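Workshop notebook, plate handling
4 min read

Putting down what I think before the next planning meeting, so it can't be said afterward that I kept it to myself. Eyerusalem Woldemariam has read the first half and disagrees with most of it. Her notes are in the margin of the paper copy.

The pitch from Monden is that the two-handed unit takes over plate handling for the canteen job at Du Plessis. Pick up, carry, set down, next one. The sheet they sent says it "frees staff for higher-value work." I asked which work, and got a page about uptime. The people on that line now clear tables, scrape, stack, wipe, answer questions from customers and notice when the milk is off. Moving a plate is the small part of it that happens to fit in a demo.
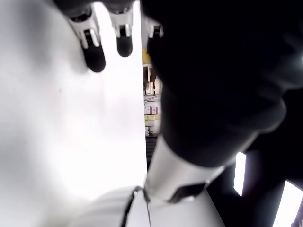

Ostora workshop, February 26, 2026

Long session on reach and approach. The fingers come down at the surface from above, and for a good part of the day that was all I looked at. Wrist view is poor whenever the white top fills it. Everything blows out and you're left judging height by a smudge of shadow under one fingertip. I've asked for the exposure to be locked. Petik says the software doesn't need a nice picture. Maybe so, but the person who gets called over when it stops will need one, and that person will be on canteen wages with 2 hours of training. That figure is from the Monden sheet and I have not found anyone here who thinks it's enough.

Cables: same complaint as in October. There's too much slack and it ends up wherever it likes. Wants clips before any of this goes near food trays.

Then the plate. One round plate in the middle of the table, a hand on each side, thumbs to the rim. I have no quarrel with the pose. It's careful, it's even on both sides, and I'd sooner see that than a fast grab. But a canteen worker takes a plate one-handed while looking at something else, and has the next one in the other hand. We are using two arms and a whole torso on one dish. Eyerusalem's margin note here: "You said the same about the dishwasher." I did not. I said the dishwasher was loud.
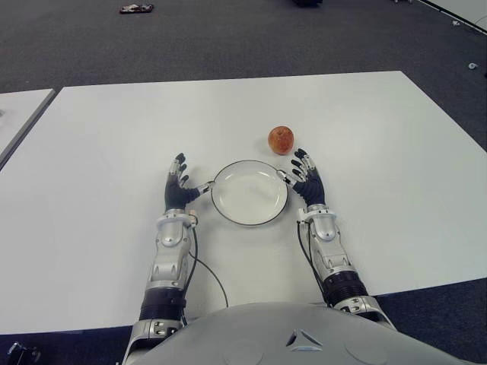
Thumbs at the rim, both sides. Apple beyond the plate.

The apple is a fair question to put to it, more so than the plate. Real tables have leftovers on them. Fruit, napkins, somebody's keys. If a person has to walk ahead and clear all that off so the machine can have its clean plate, then we've made a new job, and it's a worse one than the old one. I'd like that written into the trial: who clears, how often, and whether it gets counted as labor. Du Plessis counts it as nothing at the moment.

Numbers, such as they are. The lunch service handles 2,000 plates. There are 17 people across the shifts. The trial plan covers 300 plates, all the same pattern, all empty. I don't see how you get from the one to the other, and the plan doesn't say. It does have a line for "headcount review" after the trial, in smaller type than the rest. The 17 haven't been shown that page. I think they should be, and before the unit turns up on their floor.

To be fair to Eyerusalem, her case is wrists. Half the complaints from that line are about lifting stacks, and if something else did the lifting people might last longer in the job. I'd back that. So test stacks! One plate at a time doesn't save anybody's wrists. She has agreed to ask Petik whether a stack of any size is within what the hands can hold, and I've agreed to stop calling it the two-armed waiter in emails.

To do
– exposure on the wrist view, lock it and write down the setting
– cable clips, both arms
– ask Monden who wrote the 2 hours and what's in them
– a stack in the trial plan, or a reason in writing why there isn't one
– someone from the canteen line in the room for the next session, paid for their time

Last item is mine to chase. Du Plessis said they'd "take it back to the team," so I'll ring them again after lunch.

3 comments · 0 shares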